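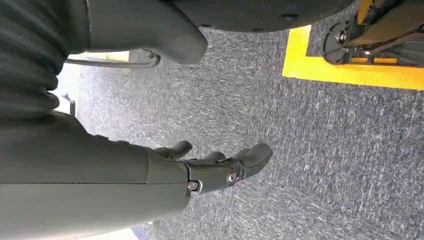 Thanks for being so patient with our budget ticket for the Potwood room, opened 24th May. We'd like a second hand unit from Wallin, plus two spare wrist covers, before November. The dark hand has segmented fingers, so please quote for single segments too — a whole finger is dear.

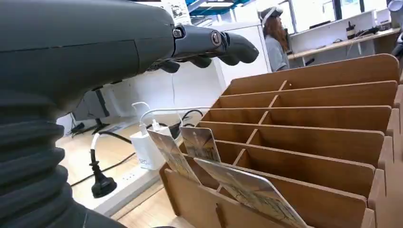 Lirnow replied that segments only come in packs of five, and asked whether Cenham could share one. I've written to them.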